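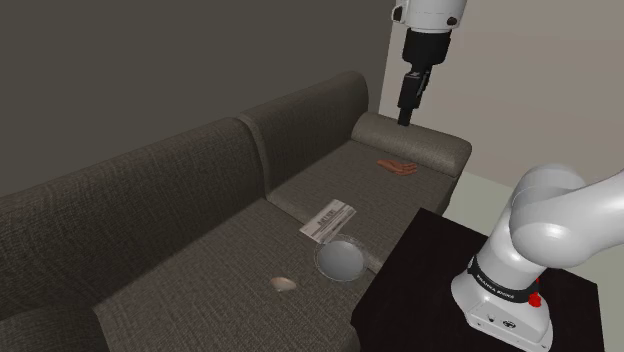 Fiadzo teleoperation kit with the Sullon living room pack: a long-term review

Reviewed Feb 16, 2018

I have been putting off writing this one up, partly because I kept thinking I would try one more thing first and partly because I have grown rather fond of the kit and wanted to be sure I wasn't going easy on it. I've had it for several months now, it lives on the corner of my desk, and my family has stopped asking when it is going back in its box.

For anyone who hasn't met it, the Fiadzo is a hand controller and a piece of software for driving a simulated robot arm and recording what you do as a demonstration. You hold the controller, you move your hand, the arm on the screen moves, and when you are happy you press the thumb button and the whole motion is saved for training later on. I paid $435 for mine from Stomgate, with the Sullon living room pack included. The pack is a set of furnished rooms with a Franka arm standing on a side table, and small things left lying on the couch for it to tidy up.

I came to this from the real thing. Years ago I worked with Ľubomír Hubáček, who taught arms by taking hold of them and walking them through the job with his own two hands, and I still think that is the nicest way to do it if you have an arm and a free afternoon. You feel the weight, you feel where the elbow doesn't want to go. What I no longer have is an arm, or anywhere to bolt one down, so remote control in a pretend room it is.

Setting up

The controller took no time at all. The software took an evening, most of it spent on the graphics settings, and I would suggest leaving the shadows on even if your computer grumbles a little. I turned them off at first to get a smoother picture and then could not for the life of me judge how high the fingers were above a cushion. With shadows back on, my picks got a great deal better overnight.

There is a short calibration where you trace a box in the air. Do it sitting in the chair you plan to use! I did mine standing, then sat down, and spent a whole session wondering why the gripper was always a hand's width too high.

How it feels to drive

Lovely, for the most part. The wrist follows you closely and the motion has a pleasant heaviness to it, so that small tremors in your hand don't turn into small tremors in the recording. I drink too much coffee and I'm grateful. The scaling dial on the underside lets you go slow near the couch and quick in between, and after a week or so my thumb was working it without my thinking about it.

The couch is a harder place to work than a table, and I mean that as praise for whoever laid out the pack. There are backrests to stay clear of and an armrest at the far end, and that far end asks the arm to stretch. The model hand is my favorite thing to practice on when it has been put over by the armrest, palm down and fingers out flat, with so little sticking up to get hold of. I go in across the palm these days. Going for the fingers looked clever and gave me a lot of recordings I had to throw away.

A sheet of paper lying flat on a seat cushion is the one that makes me mutter. You have to pinch at a corner, and the simulated cloth underneath doesn't give the way my own couch does, so the little trick of pressing down beside the edge doesn't work. The shallow glass bowl is better, by the rim, provided you come straight down. My camera view runs along the couch from one side, and clear glass against grey upholstery is not the easiest thing to line up from there, so I take my time over it.

My best run so far is 19 good demonstrations in a row, all on the shell. It is small and curved and I expected it to be miserable, but it sits nicely between the fingers once you turn the wrist to suit it.

Recording and training

Each demonstration can be replayed, trimmed at either end and given a note. I wish I could cut a pause out of the middle, as I tend to stop and think halfway and the policy then learns to stop and think too, which was funny for a day. Barnabás Pálfi, who got me into all this again, exports his recordings to Druvard for training and I have copied him. The export works, though long sessions are slow to save and there is no progress bar.

Grumbles

The cable is too short. The grip is shaped for a right hand and my daughter, who is left-handed, gave up on it quickly. There is no sense of touch whatsoever, only a click in the headphones on contact, and after learning on a real arm I still miss it. An update is promised for March with a vibrating handle, and I will add a note once I've tried it.

Would I buy it again? Yes, and I'd get the living room pack again too. If your work is all flat tables and tidy blocks you may find the couch more trouble than you need. I've settled on 8 out of 10, with one of the missing points belonging entirely to that cable.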